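Chapter 6
Seeing Through Things: Light, Tint and Everyday Plastics

Reading time: 6 minutes

I failed my first test on light. I was thirteen, the question asked for the difference between transparent and translucent, and I wrote that one was the posh word for the other. My teacher, Mr Kombo, put a small sad face in the margin and moved on. I've been making up for it ever since, and you're holding the result (all 401 pages of it, if you count the index).

So let's get the words sorted out early. Something is transparent if light passes straight through it without being knocked about, so you get a clean view of whatever is on the other side. Window glass, cling film, a glass of tap water. Something is translucent if light gets through but is scattered on the way, so you see brightness and blurry shapes. Tracing paper does this, and so does a bathroom window, or the skin of your hand if you hold it over a torch in bed, which I hope you all did as children. Opaque things stop the light altogether. A brick, a saucepan lid, my brother standing in front of the telly.

People mix the first two up all the time, and shops are the worst. Packaging will say "translucent" when it means "see-through and a bit coloured", and by now I've given up writing to them about it. Real materials don't sort themselves into tidy boxes anyway. Plenty of plastics sit part of the way between the two, and the same sheet can look clear when it's pressed flat against a page and cloudy when you lift it up by a hand's width. Try it with baking paper and this chapter. Lay the paper right on the print and you can read every word. Lift it, and the letters turn to grey fuzz. The paper hasn't changed at all. The light leaving the print simply has further to spread once the paper has scattered it.

Then there's tint, and tint is a different business from cloudiness. A tinted material soaks up part of the light. If it soaks up all the colours by the same amount, you get grey, or what the makers like to call smoke. If it takes more of some colours than others, you get red, or bottle green, or that brown they use for medicine jars. Sunglasses are the usual textbook case, and I'll use them too, but look about you and you'll find tinted plastic on kettles, rulers, cases for phones, lids, headphones and half the things in the kitchen drawer.

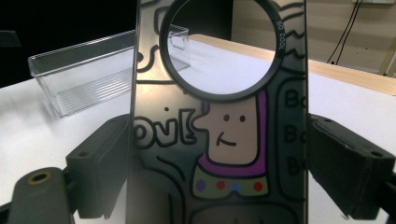 Why does a hole in a tinted sheet look brighter than the sheet around it?

Light coming through the hole reaches your eye without anything being taken out of it, while light coming through the plastic has lost a share on the way. Your eye compares the two side by side, and the open part wins.

That comparing is worth a moment. Your eye is a poor judge of brightness on its own but a very good judge of brightness next to something else. Put on a pair of grey sunglasses and within a few minutes the world looks normal again. Push them down your nose so you can peep over the top – suddenly the sky is blazing and the glasses look terribly dark. Photographers know this well, and so do people who paint shadows for a living.

Printing on tinted plastic brings its own puzzle. Ordinary inks let a fair bit of light through, and on white paper that's lovely, as the paper bounces the light back and the colour glows. Put the same yellow on grey plastic and it goes muddy. My friend Dayana Orozco spent a summer at Wuyts, a small print works, and she told me they would often lay down a coat of white first and put the colours on top of that. Black is far less trouble. It was going to swallow the light anyway, so it doesn't much mind what's underneath.

Thickness matters too, and this is where a bit of arithmetic sneaks in (only a bit, I promise!). Suppose one sheet of grey plastic lets half the light through. What do two sheets do? Lots of people say they block everything, half and half making a whole. But the second sheet only gets to work on what the first one let past, so it passes half of a half, and you're left with a quarter. Add a third and you have an eighth. You never quite get to nothing, at least on paper, though by the time you've stacked up 6 sheets you're down to one part in sixty-four and it will look pretty gloomy in there.

Try this before the next section

You'll need a few sweet wrappers of the same colour, a torch and a white wall. Shine the torch through one wrapper, then 2, then as many as you can hold flat without swearing. Write down what happens to the brightness, and also what happens to the colour, which may surprise you. Then crumple one wrapper, smooth it out again and have another go. Is the spot on the wall still as sharp at the edges? Keep your notes, as we'll want them in section 6.2 when we get on to scattering properly.

Reader comments

Atieno Ondieki: Did the wrappers with my Year 8s. The red got deeper and deeper and they argued about it right through break. More of these please.

Erasto Kinyua: Could you add a line about frosted glass going clear when you stick tape on it? My lot always ask.

Kibet Koech: The half-of-a-half bit finally made sense to my daughter, thank you. I still say my sunglasses are too dark.

Clurard Schoolbooks | Contact the editors | © Clurard, all rights reserved | Back to top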